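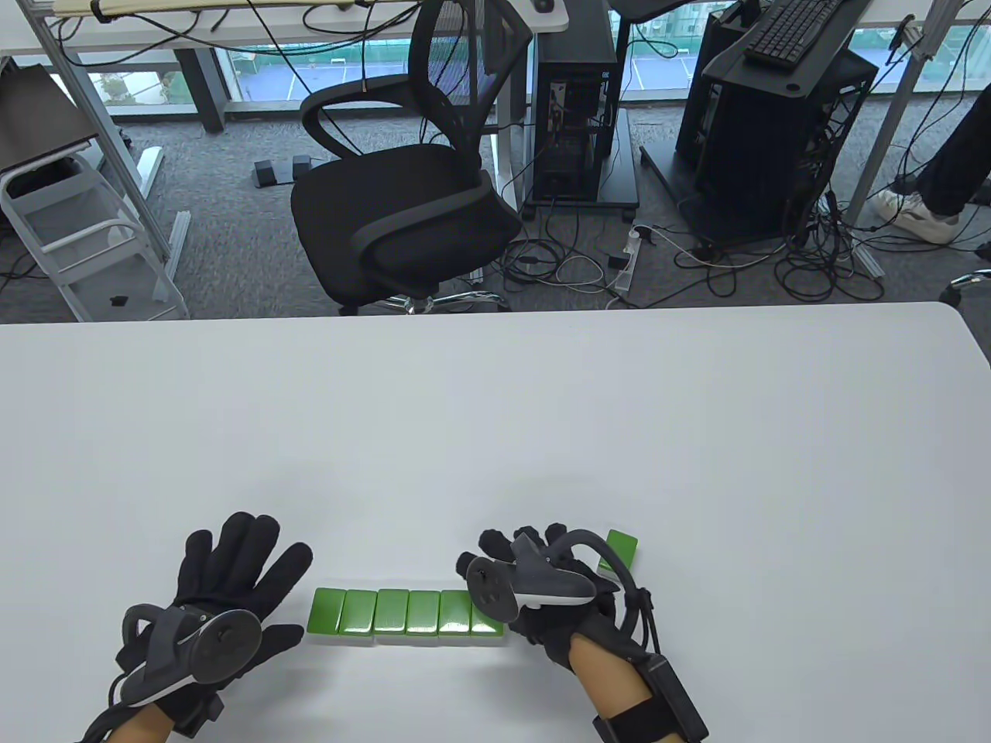 How to Build a Straight Mahjong Wall

Posted Jun 19, 2026 by Holger Nygård

When I started teaching beginners at the Rivevik club, I thought the scoring would be what scared people off. No - it was the walls. Grown adults who can back a trailer into a driveway would get halfway down a row, watch it buckle in the middle, and look up at me like they'd broken a window. So let's take it slowly, with plenty of tea if you like.

Start with a smooth, flat table. A cloth or mat is lovely for the noise, but tiles slide more easily on a bare top, and I like people to learn there first.

1. Turn all the tiles face down and give them a good, long shuffle with flat palms.

2. Pull a few toward you and set them side by side, backs up, long edges touching. Five or six is plenty to begin with. Leave the strays where they are for now.

3. Put one hand at each end of the little row and press inward, gently. You want just enough squeeze to close the gaps. If a tile pops up in the middle, you're pushing too hard (everybody does it the first evening!).

4. Add tiles at one end, squaring up with the side of your fingers as you go, until the row is as long as your rules ask for. Many sets of rules use 17 or 18, so check before you begin.

5. Build a second row in front of the first, the same length.

6. Now the fun part. Squeeze the front row from both ends, lift it all in one go, and set it on top of the back row. If your hands are small, lift it in 4 short pieces and push them together afterward - it's perfectly good manners at any table I've sat at.

Practice the squeeze by itself for about 13 minutes before you try the lift. Larger tiles are easier to grip, and a set with slick backs may need a lighter touch than you'd expect. Once your wall is up, nudge it forward at a slight angle so your neighbors can reach it, and wait for the dice.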